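Litari to End Drama "Brodier" After Two Seasons
2023-09-12

Streaming service Litari has confirmed that its courtroom drama "Brodier" will close with its second season. The remaining episodes will be released in October, two per week, on the service's regular schedule.

The series is produced by Brema and follows the lawyers of a small-town practice that takes on a disputed inheritance. In a statement, Litari said the decision was made jointly with the production company and that the writers had been given time to prepare an ending.

"The story was planned with a clear finish in mind," the statement said. "Viewers will see the Brodier case settled, and the final two episodes will run longer than usual."

Brema confirmed that filming has been completed and that no further scenes are scheduled. The company said it would remain in business with Litari on other projects, among them "Roman," a family comedy now in development. Casting for that series has not been announced.

Earlier reports had suggested that a third season was under discussion. Litari said that no order had been placed -- and that scripts for additional episodes were never commissioned.

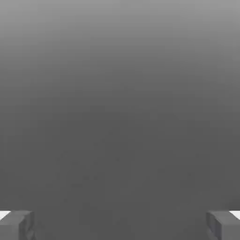 A gray background, lighter along the top. Illustration: computer rendering.

Both seasons of "Brodier" will stay available to subscribers after the finale. Litari said it has no plans to license the series to other services. Release times for the October episodes will be posted on the show's page.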